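4. Your first planned task in the simulated kitchen

By now you should have Kamero installed and the Drurano arm model loading without complaints in the log. If the arm droops slowly towards the floor when you press Play, go back to section 3 and check that gravity compensation is switched on, as everything below depends on it.

In this section you will ask the planner to pick up a bowl, carry it over the worktop and tilt it. It sounds like a small thing, and it is, but it touches nearly every part of the software you will be using later on, so do please take your time over it. Make yourself a cup of tea first if you like — the kitchen assets can be slow to load on the first run.

4.1 Loading the task

1. Open the Kamero launcher and choose Scenes, then Kuramside Kitchen.

2. Wait until the status bar turns green. Moving the view before then does no harm, but some of the materials will look flat and grey until loading has finished.

3. In the Tasks panel, tick "Carry and tilt". The arm will go to its home pose.

4. Set the random seed to 17. You can use any seed you fancy later on, but the joint plots in Appendix B were made with this one and it helps to have something to compare against.

5. Set the physics rate to 1000 steps per second.

Note: A lower physics rate will run faster on an older laptop, and you may be tempted. Thin-walled objects such as bowls tend to slip through the fingers when the steps are too coarse, and you will spend an afternoon blaming the gripper settings.

4.2 Planning the carry

6. Click the bowl in the object list and choose "Grasp by rim". The planner offers several candidate grasps, sorted by score. Take the top one for now.

7. Under Constraints, add "Keep upright" to the carry segment only. Leave the tilt segment free.

8. Press Plan. A successful plan is drawn as a blue line from start to finish, and a failed one as a red line that stops wherever the search gave up.

9. Press Play and keep a finger near the space bar, which pauses the simulation at any moment.

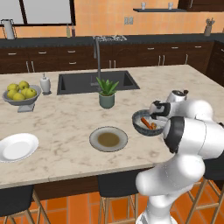
Why does the planner sometimes give a different path when I haven't changed anything?
The search draws random samples, and the seed you set in step 4 covers only the layout of the objects. To repeat a path exactly, open Planner, then Advanced, and fix the sampling seed there as well.

4.3 Adjusting the tilt

The tilt angle is measured from upright, so 90 puts the bowl on its side. We suggest starting well short of that and working up in small steps, replanning each time. Wrist joints run into their limits sooner than you might expect, particularly when the elbow is folded in close to the base.

10. Open the Tilt tab and drag the slider. The ghost arm follows as you go, and any joint near its limit is shown in amber.

11. If a joint turns red, try the next grasp in the list before you change anything else. A different place on the rim often frees up the wrist nicely.

12. Set "Contact margin" to 8 millimetres. This is the gap the planner keeps between the arm and everything it isn't holding, taps and kettles included.

Caution: The contact margin does not apply to objects inside a held container. If you are carrying food pieces, they are left to the physics engine, and a quick wrist movement can throw them out. Lower the wrist speed before raising the tilt.

Caution: Do not export a plan from this scene to a real Drurano arm. The simulated base is mounted differently from the bench stand, and the joint values will not match. Section 9 explains how to calibrate the two.

4.4 Saving your work

13. Choose File, then Save Episode. Kamero writes the joint positions, the object poses and the camera settings into one folder, which you can open later in the Valtonen viewer.

The default folder name is the time of day, so do give it something more helpful. The grasp presets used in this section were prepared by Wycliffe Nyaga, and his notes on rim grasps are in the Docs folder, under "Grasping". They go into the scoring in a good deal more depth than we have room for in this guide.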